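Home
Explore
Notifications
Tien-fu Kwan
Thread

1/ Kitchen chores and machines, part two. Part one covered folding. This one covers the microwave, which most people rank as an easy job.

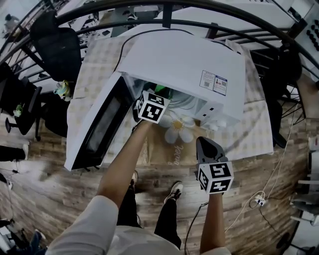

Can a robot heat up lunch without help yet?

Under fixed conditions, most of the time. Same oven, same container, same table height, and a person near enough to step in. Change two of those and the success rate drops fast.

14 replies 37 reposts 211 likes

2/ The job splits into five contacts: open the door, place the food, close the door, set the time, take the food out. Published demos tend to show the second and the fifth. The door is where the time goes.

3/ A hinged door forces the hand to travel on an arc. If the arm's idea of the hinge line is off by a centimeter, it pulls against the hinge instead of around it. A light oven on a smooth surface then slides. People correct for this with the wrist and never notice.

4/ Demonstrations with handheld grippers help here. The person feels the door give and adjusts, and the recorded path carries that adjustment. Marker cubes on the grippers give position. They do not give force, so the policy learns where the hand went and has to guess how hard it pushed.

5/ Two hands matter more than I expected. One goes into the cavity, the other stays low and ready for the door. Single-arm setups have to let go of everything between steps, and each regrasp is another chance to miss.

9 replies 12 reposts 86 likes

6/ Numbers from our own bench at Garnidby. We recorded 300 demonstrations and kept 259. Most of the rejects were tracking losses with one gripper deep in the oven, where the walls hide the markers from the camera.

7/ After training we ran 24 trials of the place step alone on the Skendix arm. Good on a rigid bowl. Poor on anything that flexes when gripped. A soft container with soup in it is a different problem and I would not put it on a schedule.

8/ Closing the door was better than opening it. A push tolerates sloppy contact. The failure we did see was a door that looked closed and had not latched. Checking for the latch click by microphone worked in a quiet room and badly in October, when the ventilation next door was being replaced.

9/ Chi-keung Kwan asked why we don't skip the door and use an oven that opens itself. Fair question. For a shop or canteen, I would do exactly that. For homes, the machine has to deal with whatever is already on the counter - including the cord.

10/ Riquelme's group reports better door results with a compliant wrist. I have read the writeup and not tried the hardware. Nosent sells something similar, price on request.

11/ Current ranking, easiest to hardest, for this one appliance: close door, place rigid item, press a large button, remove rigid item, open door, remove anything full of liquid.

12/ Next part is dish racks. Send me rack models that give you trouble - wire spacing and a side view are enough.

6 replies 8 reposts 52 likes

Show more replies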